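Lougher Worktop Sealing Compound

Product group: Surface treatments
Manufacturer: Skenmont
Available in: satin, matte

Overview

Lougher is a two-part, water-based sealing compound for painted indoor work surfaces. It is intended for benches, tabletops, shelving and wall panels that are wiped down daily and need to keep an even color. It cures to a clear, hard film that resists household cleaners, tea, coffee and light machine oil. It is not a primer and should not be used on bare wood, bare steel or floors.

The current formula replaces Lougher Original, which contained a solvent thinner and tended to yellow over white paint. Containers of the two versions look similar. Check the label on the lid before mixing, as the old hardener will not cure the new base.

Contents of the kit

Base, one can
Hardener, one bottle
Stirring stick
Foam roller sleeve
Mixing cup with printed fill lines
Instruction leaflet

Roller frames, trays and masking tape are sold separately. The sleeve fits any standard small frame. A sleeve that has been used with oil-based paint should not be reused with Lougher, even after washing.

Surface preparation

The paint below must be fully cured. Fresh latex paint feels dry long before it is ready to be sealed, and solvent trapped under the film will show up later as a dull haze. Allow 16 days for latex and follow the paint maker's figure for anything else.

Wash the surface with warm water and a mild detergent. Rinse twice with clean water and let it dry overnight. Remove wax and silicone polish with the Comero degreaser, applied with a lint-free cloth. Sand gloss paint with a fine abrasive until the shine is gone, vacuum the dust, and wipe down once more. Tack cloths leave a residue that Lougher does not bond to.

Fill dents and screw holes before washing. Gurance filler is compatible. Other fillers should be tested on a small area first.

Mixing

Stir the base slowly until no sediment remains on the bottom of the can. Pour to the lower line on the cup, then add hardener to the upper line. Stir for 2 minutes, scraping the sides. Do not shake. Air bubbles introduced by shaking remain in the film and cannot be sanded out of a matte finish without leaving a visible patch.

Leave the mixture to stand until surface foam has cleared. Mixed compound stays workable for 7 hours in a closed cup at normal room temperature, less in warm weather. It gives no clear sign when it has passed this point, so write the mixing time on the cup.

Application

Apply 2 thin coats. Work from the far edge toward the near edge and keep a wet line. Roll each section in one direction, then lay off at right angles with almost no pressure. The second coat goes on once the first can be touched without marking – normally the same afternoon.

Vertical panels should be done before the horizontal surface they meet. Inside corners collect excess material, and a dry brush drawn along the joint will lift it out. 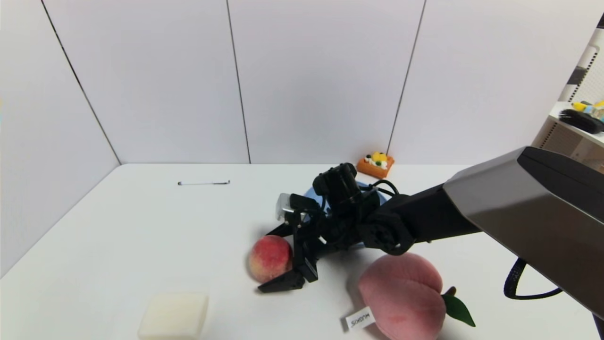
Full hardness is reached after one week. Until then, do not place mats, adhesive pads or rubber feet on the surface, and clean with a damp cloth only. Light objects may be set down on the second day if they are lifted and not dragged.

Care and repair

Clean with any pH-neutral product. Bleach solutions are acceptable if rinsed promptly. Abrasive powders will polish a matte finish and produce shiny tracks.

Scratches that do not reach the paint can be sanded lightly and recoated. For deeper damage, touch up the paint, allow it to cure, and seal the whole panel from edge to edge. Spot repairs in satin are hard to hide under side lighting.

Storage

Keep both parts above freezing. Base that has frozen turns grainy and must be discarded. Opened hardener absorbs moisture from the air, so close the cap immediately after pouring.

Ordering and technical questions

Trade orders are handled by Emrys Beddoe. Questions about compatibility and test samples go to Tegwen Jarman in the technical office. Please have the batch code from the base of the can ready. The matte finish is supplied to order between November and March.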